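Altatdale Hardware Wallet

Offline storage for Bitcoin, Ether and the main stablecoins 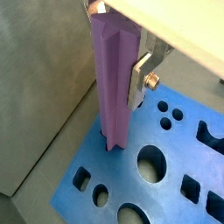
Can I still get to my coins if Altatdale stops trading?

Your coins stay on the blockchain and your recovery phrase controls them. Any wallet that supports the same standard word list can restore your accounts, with or without Altatdale's software.

Overview

The Altatdale is a pocket-sized signing device for people who want to hold their own crypto after taking it off an exchange or a lending platform. Private keys are generated on the device and are never sent to your phone or computer. You check the address and the amount on the wallet's own screen, then enter your PIN to approve.

It is sold by Flimthorpe in Canada and Australia. There is no monthly fee and you don't need a Flimthorpe account to use it.

Supported assets

Bitcoin and Ether work as soon as setup is finished. Tokens on the Ethereum network can be switched on in the Bickerstaff desktop app, which lists 682 of them at present. Tokens not on the list can be added by pasting in the contract address. Check the address with the token's issuer first. Flimthorpe does not vet tokens added by hand.

Staking, lending and margin products are not offered through the app.

Specifications

Screen: colour, non-touch
Controls: two buttons
Connection: USB-C, no Bluetooth
PIN: 4 to 8 digits
Recovery phrase: 24 words
Wrong PIN limit: 5 attempts, then the device wipes itself
Desktop app: Windows, macOS, Linux
Phone app: Android only

What's in the box

Altatdale wallet
USB-C to USB-C cable
Two blank recovery cards
Quick start booklet in English and French

Older computers may need a USB-A adapter, sold separately.

Setting up

Plug the wallet in and choose New Wallet. Write the words on a recovery card in the order shown. The device will ask you to confirm several of them before it lets you continue. Don't photograph the card or save the words in an email or notes app.

Send a small test amount before moving a larger balance. Exchanges set their own withdrawal fees and holding periods, and a first withdrawal to a new address can be delayed while they check it.

If you're expecting a payout from a bankruptcy claim, read the claim notice before you give anyone a wallet address. Some estates pay only to a named exchange account or by bank transfer. Flimthorpe staff will never ask for your recovery phrase, and we don't file claims for customers.

Metal backup plate

The Nerton plate is a steel backup for your recovery words, stamped by hand with the punch set supplied. It is sold on its own or bundled with the wallet.

Shipping and returns

Orders placed before noon on Thursday leave the warehouse that week. Unopened wallets can be returned for a full refund. We can't resell a wallet once the seal is broken, so opened units are accepted only if faulty.

Business orders

Firms holding client assets can order in bulk, up to 3,000 units per shipment. Use the contact form and choose Business from the menu.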